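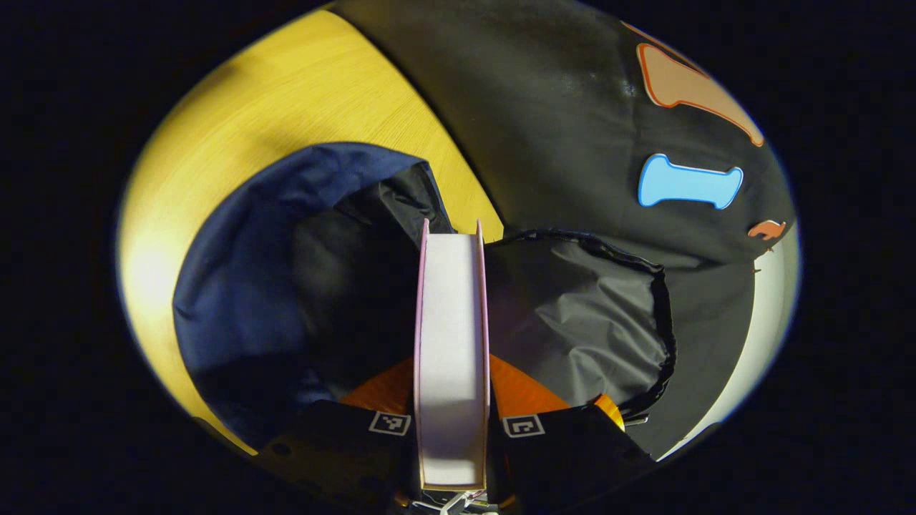 Larent Reading Room, book bag group
Minutes of the April meeting

We got going at 6:40 in the evening, a bit late (my fault, I had the key and went to the wrong door). Six of us at the table, two sent apologies. I'm taking minutes again, so please forgive the chattiness and tell me if I got anything wrong!

1. Last minutes
Read and agreed, with one fix. The Orach stop gets its bags every two weeks, and I had written every week. Sorry, Orach.

2. Where we are with the books
The new count of everything on our shelves is 2,486, and 129 of those are out in bags right now. I was pleased with that, as we had 123 out when we met last. Large print is still the thing people ask for most and we still don't have enough of it. Agreed to put large print first when the next boxes of donations get sorted.

3. Bags
This took most of the evening, as I'm sure you can guess. The navy blue fabric bags are holding up well and everybody likes how they stay open on the table while you pack. The black drawstring ones got mixed reviews. They're light and they fold down to nothing, but the stuff is slippery and a tall book tends to slide around in there. One of us loves them and said so several times. We agreed to keep both: navy for hardcovers, drawstring for paperbacks and for anyone who has to carry their bag up stairs.

Somebody asked if hardcovers should go in spine down or lying flat. Long talk! I like spine down, you can get more in, but the older ones with loose bindings really ought to lie flat. So: spine down for sound books, flat for anything wobbly, and pale covers get a sheet of paper wrapped around them (the pink and cream ones show every mark).

Cords on the drawstring bags should be pulled closed and tucked in before they go on the cart. Two came back from Jarari last month with the cords in a terrible knot.

4. Money
We have $175 left in the bag fund. Agreed to spend up to $60 on new labels and a box of cord stoppers from Gerlach, and to leave the rest alone until summer.

5. The table
I said I'd bring felt pads for the legs, it screeches every time we shift it and the people next door have mentioned it. Also please use a mat if you're gluing labels. I spent ages getting a sticky patch off the top.

6. Anything else
The Jarari stop would like more mysteries and fewer cookbooks. The kettle is working again. Still looking for the missing cart strap, so check your cars.

Finished at 8:15. Next meeting in May, same time, and I'll be at the right door. Orach bags need to be packed before then, and I could use two people to help me with those.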